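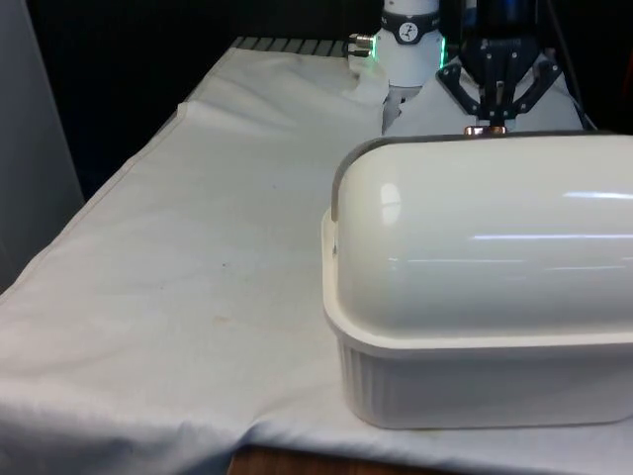
Photo: Hanan Nassar / Carnport Kids

Does a bread box really keep bread fresh?

People say it does. People say lots of things about bread. Let's check before we believe them.

Bread goes bad in two ways. It can go stale, which means it gets hard and chewy, or it can grow mold. Dry air speeds up the first one. Damp air helps the second. A box with a lid is supposed to sit somewhere in the middle, holding in a little moisture but letting some out. That's a lot to ask of a box!

The lid matters most. Leave it open and you just have a tray with walls.
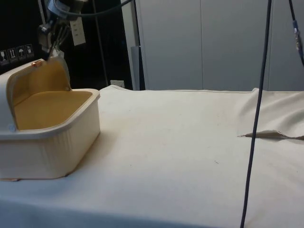

Wouldn't the fridge be better?
Mold grows slower in the cold, but bread goes stale faster there. The freezer is a better place for bread you won't eat soon.

So try a test. Put one slice in a box with the lid shut and one on a plate. Poke them both (clean finger, please) after 4 hours and again after 22. Which is harder? Omar Kanaan's class tried it in August, and 19 kids voted for the boxed slice. Voting isn't proof, though. One slice may have been thicker to start with.
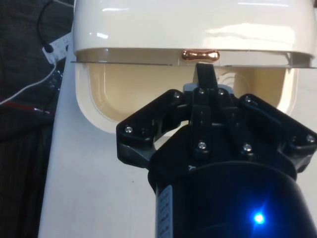
Lift the lid by its edge or its handle.

Don't eat your test slices. And if you see fuzz, throw the whole slice out, even the part that looks fine.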